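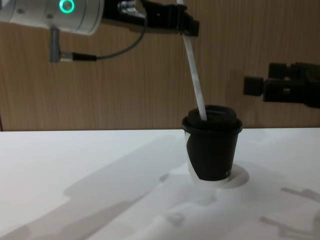
Left arm on the straw, takeaway cup with its lid on.

Recording straw and cup demonstrations: bench tips

These are the notes we use at the Cudcombe workshop when we record two-arm tasks by teleoperation. Most of them came out of the straw task, so that is the one used throughout. They should carry over to other small jobs with a light object and a narrow opening. Questions about the recorder go to Ivar Rønning, questions about the bench and the arms to Siv Lindholm.

Updated Oct 22, 2025. The old sheet from August had the wrong episode length in it. Please throw it away.

Before you start

Wipe the table with a dry cloth. Damp cloths leave streaks on the white top that show up under the lamps and stay in the recordings until the surface dries.

Check both cables by hand. The thin one from the gripper should have enough slack for a full turn of the wrist. If it pulls tight at the end of the turn, re-seat the plug at the wrist end first and try again before you change the cable.

Look at the ring lights before you take hold of the leaders. The colours are set in the Kirnero config and Siv changes them now and then, so read the card taped to the monitor and don't go by memory.

Open and close each gripper five times with nothing in it. A finger that sticks on the third or fourth close will stick during an episode too.

Cups

Use an empty cup with a clean lid. A cup with water in it behaves better, as it is heavier, but we want the arms to learn the light one. Wenche Moen keeps a box of 12 cups ready with the lids already pressed down. Check the lid all the way round with your thumb anyway. A lid that is up on one side will pop when the straw catches the edge of the hole.

Turn the cup a little between episodes so the drinking hole doesn't always face the same way. A quarter turn is too much for the left arm to reach comfortably. Go by the seam on the lid and keep within a thumb's width either side of where it was.

Move the starting place as well. We used to put the cup on the same spot every time and the first policy trained on those recordings reached for that spot whether the cup was there or not. Now we keep a sheet with 14 starting places and work down it.

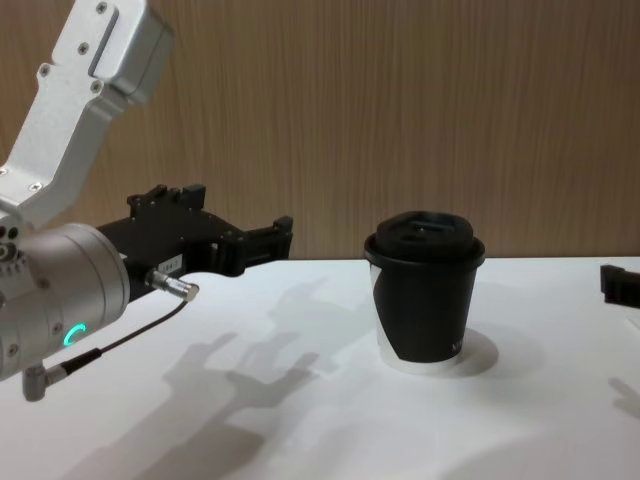 When you have set the cup down, take your hands right out of view and count to two before pressing record. Hands at the beginning of an episode are the commonest reason for a recording to be rejected. The second commonest is someone's sleeve at the end.

Start with both grippers open and well clear of the cup. It is tempting to park them close so the episode is shorter, but the approach is part of the task and the model needs to see it.

Straws

Buy one kind and stick with it for a batch. If you change, start a new batch and write the change in the log. Paper straws go soft at the tip after ten or so insertions. Plastic ones last, but they slide in the fingers unless you wipe them first. A bit of kitchen roll will do.

Grip in the upper part and leave a little sticking out above the fingers. If you hold it too low you run out of room over the lid, and if you hold it right at the end it swings.

Throw away any straw with a crease. They fold at the same place every time, and Asnakech Mamo once sorted through a whole afternoon of recordings to take out one bad straw.

Putting the straw in

Bring the straw over at a slant, with the tip lower and ahead of the fingers. Going straight down looks neater, but the gripper then hides the hole from the head camera just when you need to see it.

Touch the tip down on the lid close to the hole, and slide it across until it drops. Don't lift off and try again from above more than once. If it hasn't gone in on the second go, carry on slowly and let the episode be a slow one. A slow recovery is worth keeping. A frantic one isn't.

Use the second arm to steady the cup from the side, about halfway up. Push just enough that the cup stops wobbling. Paper cups dent easily, and a dented cup leans for the rest of the session. 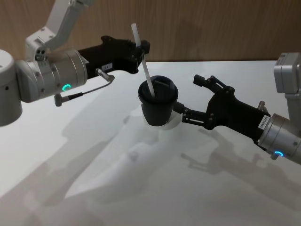
Keep the steadying arm still while the straw is moving. New operators tend to follow one hand with the other, and both arms drift together. If you notice it, rest your right elbow on the table. Ingvild Sundqvist puts a folded towel under hers and her recordings are the steadiest we have.

Let go of the straw only when it has stopped moving. Open the left gripper first, draw back along the line of the straw, then release the cup. In the other order the cup tends to tip towards the left arm.

Taking the straw out is recorded as a separate task with its own name. Don't record the two in one go to save time. They have to be cut apart afterwards and the cut is never in a good place.

What to keep and what to bin

Keep: a slip that you recovered from, a crooked straw that ended up in, a cup that shifted a little on the table.

Bin: hands in view, a dropped straw that rolled off the table, a knocked-over cup, anything where you stopped to talk.

Mark it straight after the episode while you remember. Torvik, the review tool, will let you mark later, but by then they all look alike.

The target for this task is 400 good episodes. We had 990 in the first set and a good part of it was the same movement over and over, so the smaller set with more variety is what we are after now.

Breaks

Change operators every half hour. Insertions get sloppy before you feel tired, usually with the wrist rolling over to one side. If you have had three rejects in a row, stop and make tea.

Tidying up

Arms to rest, then power off at the strip under the table. Used straws in the bin, good cups back in Wenche's box, dented ones in the bag by the door for the Dinar tests, where the state of them doesn't matter.

Copy the day's folder to the shared drive and check the file count matches the log before you delete anything from the bench machine.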